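The small sausages again

I went back to the breakfast sausages this month. I had given them up after the last batch from Furbridge, which split open every time and left the pan in a state. A reader asked what I'd switched to, so I'll put it all in one post.

The new ones come from Vistetti, in a pack that lasts me two mornings if I'm careful. They are short and thin, and they brown without much fat. I start them in a cold pan on low heat with a spoonful of water, put the lid on, and wait until the water is gone. Then the lid comes off and I turn them every minute or so. The skins wrinkle a little as they stand. I don't mind that. A few of the Furbridge ones used to look perfect and were still pink in the middle.

Toast is the other half of it. I buy the Ullby loaf with the seeds and slice it myself, which means the slices are never the same thickness. The thick ones need a second go in the toaster on a lower setting. I've stopped using the middle of the dial at all – low twice is better than medium once.

I also moved breakfast off the counter and onto the table this winter. The counter only has one good outlet and the kettle has it. Having the toaster at the table saves me getting up, and the crumbs are easier to wipe off pale wood than out of the gap by the stove.
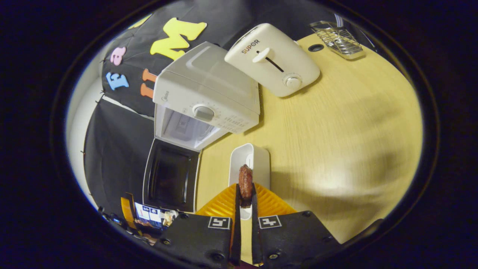
For mustard I'm still on the Honkanen, the coarse kind. I paid for 2 jars in March and the second is almost finished. It's sharper than I'd like with eggs but right with pork. Ketchup is for the weekend.

One serving comes to roughly 76 cents for the sausages, before bread. The Furbridge ones were cheaper, but I threw some away each time.

I want to try the same sausages in the oven next, on a rack with a tray underneath. If they come out all right I'll add the time and temperature to this post.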